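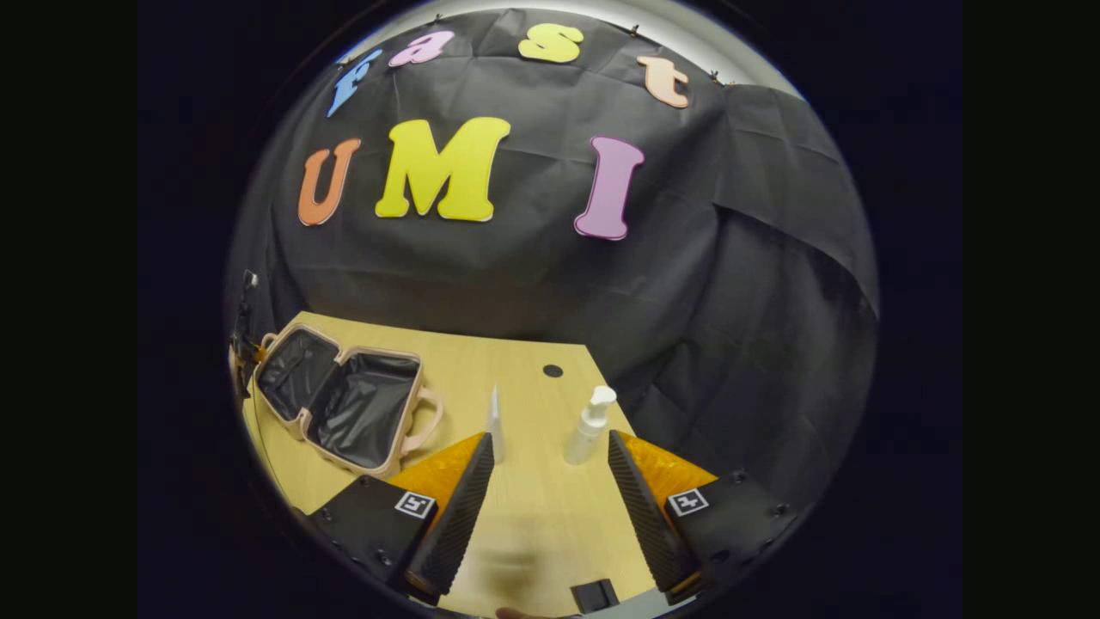

An open suitcase on the packing table at Stundora, with a spray bottle on the table.

Woreo opens suitcase packing sessions at Stundora

Luggage care firm Woreo will run evening packing sessions at the Stundora centre in Joltar from November. The sessions are open to anyone who wants help getting a case ready for a trip, and no booking is needed for the first one on Monday.

Each session lasts almost 30 minutes. People bring their own case and the clothes they plan to take, and staff help them sort, fold and pack at the table. Creased shirts and dresses can be smoothed out before they go in. Staff will also show how to clean the lining of a case that has been stored in a loft or garage, and how to check the handle and zips.

Woreo tried the sessions in the spring with 33 local people, many of them going away with children or flying with cabin bags only.

"Most people pack too much and do it late at night," said Kamarul Wibisono, who manages the sessions for Woreo. "We go through the case with them and take out what they won't wear. Shoes are usually the problem."

Cases of any make are welcome. Sessions cost 4 pounds per case, payable at the door, and children can come along free. Up to 2 cases can be brought by each household. Repairs are not carried out at the sessions, but staff can take cases away for an estimate.

Details of later dates are on the noticeboard at Stundora and at the Woreo shop.

ENDS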